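Metcombe hall to reopen its ground floor for shared Sunday rice lunches

Lorndale, October — Balis, the community lettings charity, will reopen the ground floor of Metcombe hall this month with a weekly lunch cooked and served on site. The lunches will run every Sunday from 12 noon and are open to anyone living in Lorndale.

The hall has been used mainly for storage and daytime bookings over the past year. Under the new arrangement, part of the tall main room will be set aside for cooking and eating, with the mezzanine levels kept for groups that already meet there. White lockers and shelving stay on the ground floor, and the glass doors remain the main way in and out.
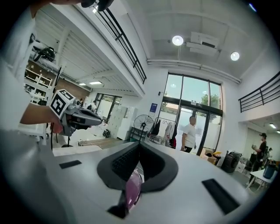
Running costs for the first season have been set at £2,019, which covers rice, vegetables, tableware and cleaning. Of this, £526 comes from the Jaber fund, a small local grant for shared meals. The rest has been raised through room hire and a plant sale held at the hall in the spring.

Each sitting will take up to 85 people. Balis has decided against fitting a full kitchen. Rice will be made in electric cookers on small covered tables, and other dishes will be brought in ready to serve. Cookers can be moved between tables and put away in the evening — the room is still needed for classes during the week.
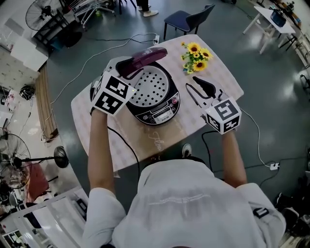 A rice cooker with its lid raised, on a table with a pale pink cloth at Metcombe hall.

Tables will be laid with cloths and a few artificial flowers, which can be kept from one week to the next. Anyone wishing to help with cooking is asked to arrive by 10am and to attend one short session on food hygiene beforehand. Sessions are free and are held in the hall.

Lunch is priced at £3 for adults and is free for children under 12. Places can be booked at the hall or through the Balis office, and a number will be held back each week for people who turn up on the day.

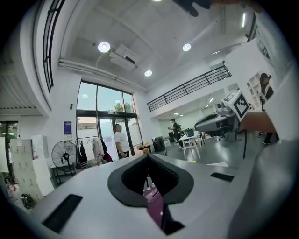
Do visitors need to bring their own plates or cutlery?
Plates, bowls and cutlery are all provided, and washing up is done by the lunch team. Visitors who want to take leftover rice home should bring a box with a lid.

Bookings for the first lunch are open now. Groups of more than eight are asked to speak to the Balis office before booking.

Ends

Notes to editors
Balis manages Metcombe hall and lets rooms to local groups in Lorndale. The Jaber fund supports shared meals in the town.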